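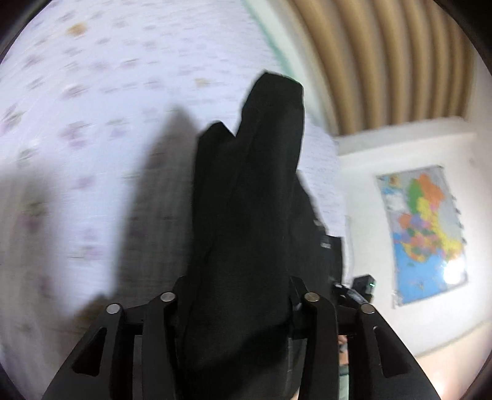

La Merkham es una pinza de mano para grabar demostraciones: uno hace la tarea, la cámara lo registra todo y después un modelo intenta aprender de ello. La compré para una sola cosa, doblar y recolocar ropa, que es la tarea que todo el mundo promete y que mi casa sigue esperando. Empecé por lo peor, una prenda negra encima de una cama. Los dos dedos negros pellizcan la tela y la levantan en un pico arrugado, con la sombra de todo el conjunto echada sobre la sábana estampada. Para el modelo, supongo, es una lección de geometría. Para mí, a las once de la noche, era la enésima vez que subía el mismo trapo.

Qué viene en la caja

La pinza, la montura de cámara, un juego de almohadillas de repuesto y un cable USB de longitud optimista. El manual tiene cuatro páginas, tres de las cuales son avisos legales. La calibración la hace Clindament, el programa de escritorio, que pide agitar la pinza delante de un tablero impreso hasta que se dibuja una marca verde. A mí me costó siete intentos y la opinión del vecino de abajo sobre el ruido de mis pasos.

En la mano

Pesa menos de lo que parece, cosa que se agradece hasta la demostración número 200, cuando pesa exactamente lo que parece. El gatillo tiene buen recorrido y cierra los dos dedos a la vez, sin ese tirón final que tenía la Isah de segunda mano que usaba antes. La articulación no ha cogido holgura en un mes y los pasadores metálicos siguen en su sitio. En la Isah, uno de ellos vive ahora en algún punto de mi aspiradora.

Las almohadillas son azules, de tacto gomoso, y van inclinadas hacia dentro. Sobre tela gruesa agarran bien. Si quieres coger solo la capa de arriba de una prenda amontonada, hay que entrar casi en plano: una almohadilla apoyada en la tela, la otra esperando a ras de la colcha, y cerrar despacio. Entrando en vertical me llevaba también la ropa de cama, y tengo varias grabaciones en las que enseño con gran claridad a deshacer una cama.
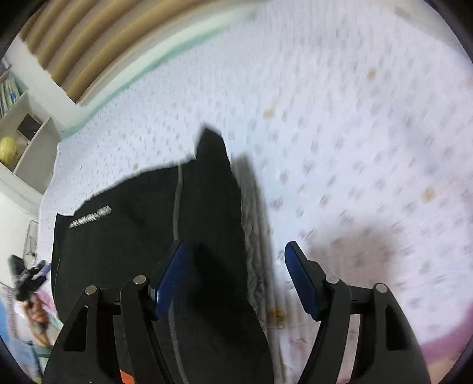
La cámara y el problema del negro

El objetivo es de ojo de pez y recoge media habitación. Es lo que se quiere para que el modelo se oriente, aunque conviene saber que también va a aprender mi estantería, mi cortina y mi gusto en colchas. Yo dejé los muebles quietos durante una tanda entera y luego los cambié; si tuviera que repetirlo, los movería desde el principio.

La ropa negra es otra historia. Con luz lateral, media prenda se convierte en una mancha sin relieve, y lo único que da alguna pista de por dónde va la tela es un ribete gris o unas letras blancas. La exposición automática se deja impresionar por la ropa de cama clara y oscurece lo que queda. Se puede fijar a mano en Clindament, tres menús más abajo de donde uno lo buscaría, y mejora bastante.

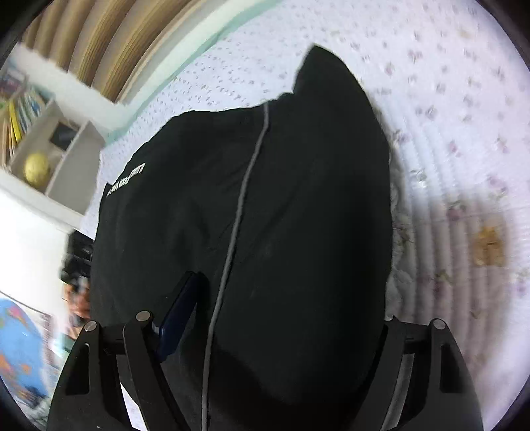
Con la exposición fija repetí toda la serie oscura, y en la revisión descarté muchos menos episodios. También probé a bajar el ritmo. Cuando se va con prisa aparece desenfoque de movimiento en el fondo, y Clindament marca el episodio en amarillo sin decir por qué.

Subir los datos

El kit incluye una cuenta en Melon, el servicio donde se etiquetan y almacenan las grabaciones. El plan básico admite 4.000 episodios, cifra que me pareció ridícula por lo alta hasta que hice cuentas. Llevo 1.172 válidos. El etiquetado por voz funciona si se dice «levantar» y se atasca si se dice «estirar», que interpreta como «retirar». Tengo una carpeta entera de retiradas.

La exportación tarda, pero no he perdido nada. El formato se lee sin conversores raros y las marcas de tiempo cuadran con la apertura de los dedos, que con la Isah era una cuestión de fe.

A favor: articulación firme, buen gatillo, almohadillas fáciles de cambiar, exportación limpia.

En contra: calibración caprichosa, exposición automática, cable corto, el verbo «estirar».

La volvería a comprar para tela y objetos blandos. Para tornillería o piezas pequeñas no la he probado y no pienso hacerlo hasta que acabe con la ropa, que va para mayo.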